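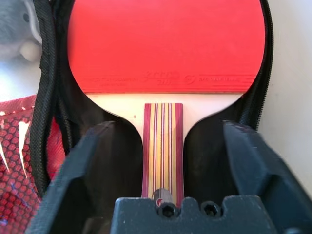 Bruda's first lending library for sports kit opens its doors next month, and its organisers would like to begin by thanking the cupboards, lofts and car boots of the town for their patience. Himis, as the scheme is called, will lend out equipment for more than 30 kinds of sport and game to anyone with a Bruda address and a library card. A table tennis bat with bright red rubber, sitting in its black zip-up case, is a fair guide to the sort of thing on offer: small, perfectly good, and much more use in a hand than on top of a wardrobe. Borrowers can also have tennis rackets, hockey sticks, bowls, boules, badminton nets, cricket pads in several sizes of child, and a croquet set that has been described by its donor as "nearly all there".

The idea came out of last year's Big Clear-Out, when residents were invited to bring unwanted sports equipment to Ogunleye Hall on a wet Saturday-type sort of morning in December. The organisers had set out one trestle table. By lunchtime the queue had reached the chip shop, and the main hall, the side room and part of the cloakroom had been given over to rackets. In all, 310 items were handed in, and 177 of them were fit to lend straight away. Most of the others needed new grips, new strings or a good wipe. A few needed burying.

"We asked people why they were giving things up and the answers were very moving," said Kayode Babalola, who set up Himis and will run the front desk. "One man told me he'd been about to take up squash since his wedding. He had the shoes, the goggles, the bag. His silver anniversary is coming up and he felt it was time to be straight with his wife."

Borrowing is free for the first two weeks. After that there is a charge of £1 a week, which can be paid at the desk or dropped in the tin. Larger items such as nets and goals need a refundable deposit and, in the case of the five-a-side goals, a van. Balls, shuttlecocks and other things that go over hedges are sold at cost, as experience elsewhere suggests that lending them is the same as giving them away, with extra paperwork.

Every item has a tag and a small notebook attached, in which borrowers may leave remarks for whoever has it next. This was tried out over the winter with a handful of households and has already produced some fine writing. The notebook for a second-hand golf putter reads, in full, "Pulls left", "Does not pull left" and "It is you, Martin".

Himis will also take on the awkward matter of learning how to use the stuff. A programme of short beginners' evenings will run at Ogunleye Hall, starting with table tennis, then badminton, then carpet bowls. Each lasts an hour and covers the rules, how to hold the thing, and what to say when you have lost. There are no trials, no teams and no kit list, and nobody will be asked what level they are.

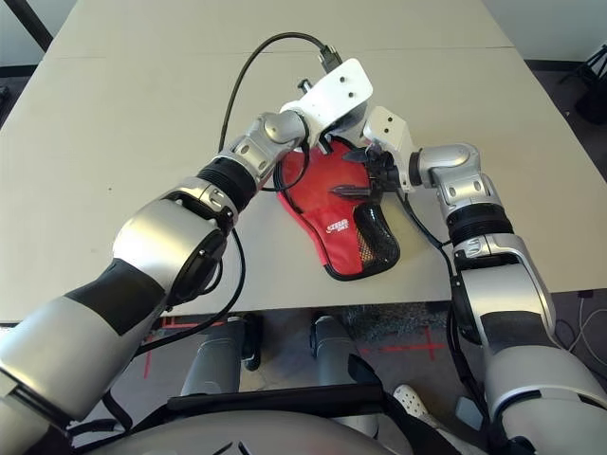 Ifeanyi Ajayi would have liked the beginners' evenings to be longer, and said so at the planning meeting. An hour, in his view, is just enough time to find out that you are bad at badminton and too short to find out that you don't mind. He has asked for the hall to be kept open for half an hour afterwards so that people can carry on playing without being taught, and the organisers have agreed, on condition that he locks up.

The half-hour will apply to all three sports for the first term. If it proves popular, the hall may be opened on a second evening each week for free play, with tea. Anyone who has tried to get tea in Ogunleye Hall in the past should know that the urn has been replaced.

Start-up costs have been met by a grant of £1000 from the Cisex Fund, which supports small projects in the town, and by Bruda residents who bought founder cards at £5 each. The first 100 cards sold out. Founders receive no special privileges of any kind, although their names will be painted on a board in the entrance, in the order in which they paid. The organisers have been asked whether the order could be alphabetical. The request came from a Mr Abbott and has been noted.

Nana Bonsu, who chairs the Cisex Fund, said: "We get a lot of applications with the word 'transform' in them. This one said people had too many rackets in the loft and other people had none, and could they have some money for shelves. We passed it before the biscuits came round."

The shelves have since been put up and are level. A good deal of care has gone into the sorting. Rackets are arranged by grip size, footwear by foot, and table tennis bats are kept in their cases where they have them, as the rubber does better away from dust and sunlight. A separate shelf, labelled "Help", holds items that have not yet been identified. Visitors are welcome to have a look and make suggestions. So far the shelf has given up a lacrosse goalkeeper's throat guard, something from the inside of a trampoline, and a very old pasta maker.

Donations are still being accepted, with some limits. Himis is well supplied with squash rackets, exercise balls and single rollerskates. It is short of children's wellies, left-handed hockey gloves, swimming floats and anything at all to do with netball. Skis will be considered, though would-be donors are asked to remember how flat Bruda is. Bicycles, treadmills and rowing machines cannot be taken, and anyone leaving one outside the hall overnight will get it back.

Babatunde Ezeani, who is in charge of repairs, would be glad to hear from people who can restring a racket or sew a net, or who would like to learn. "I taught myself to restring over Christmas," he said. "The first one took me nine hours and came out shaped like a pear. I'm down to under an hour now and they are mostly round."

Himis is on the ground floor of Ogunleye Hall, through the double doors and past the piano. There is level access from the car park side. It will be open two afternoons and one morning a week to begin with, and opening times will be posted on the hall door and in the library window.

Notes to editors

Himis is a not-for-profit scheme run from Ogunleye Hall, Bruda. The name is pronounced "high-miss", which the tennis players feel is a bit personal.

Interviews with Kayode Babalola and Babatunde Ezeani can be arranged through Hadiza Yusuf at the Himis desk, preferably before noon. Press are welcome at the first beginners' evening and are asked to bring indoor shoes, as they will be expected to play.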